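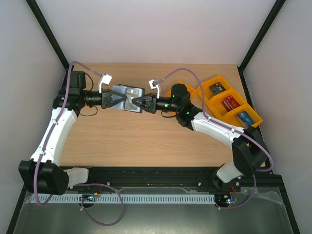 Grey-blue pouch, clear window on one side.

Search posts Search Clear

15/05/2021

Finished the first box of the Husteo papers tonight. A few notes for anyone following along. The family surveyed wells and camel tracks for a mining company, and one daughter kept a diary the whole way through.

She's usually a footnote in her brother's story. The catalogue lists 21 letters under his name. 10 of them are in her handwriting and signed by her.

Noreen Nic Aodha spotted this years ago and wrote it up in a newsletter with a very small readership. Credit belongs there.
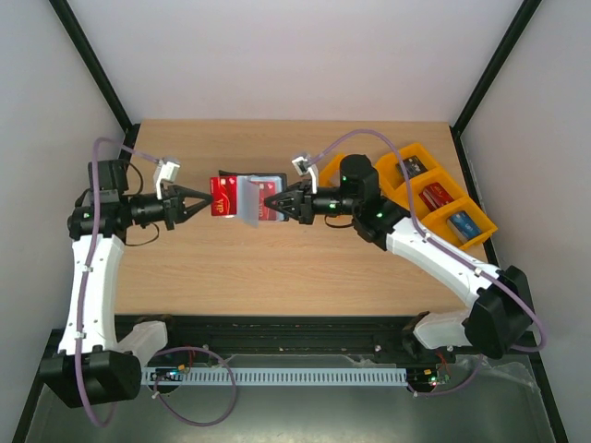 Card holder, black cover, open on the table.

The diary is good on daily labour — who dug, who cooked, who was paid late. It's poor on names. The local foreman appears on most pages and is only ever "the foreman".

Hefin Rowlands thinks he can be matched to a pay sheet, item 727. I'm less sure. The dates are off by a season and the handwriting changes halfway down.

Her pottery sketches went to a museum as her brother's work. The labels haven't been changed. I wrote in July and got a polite reply. 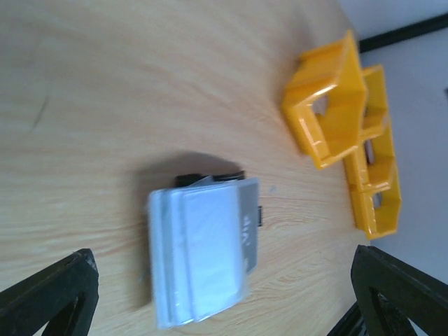 Small packet, glossy covering, close up.

Still 400 pages of the Carna notebooks to go. Chantelle Zwane is doing the transcription and will post the index when it's checked.

If your library holds anything catalogued under Husteo, please send me the shelfmark — even if it's only a receipt.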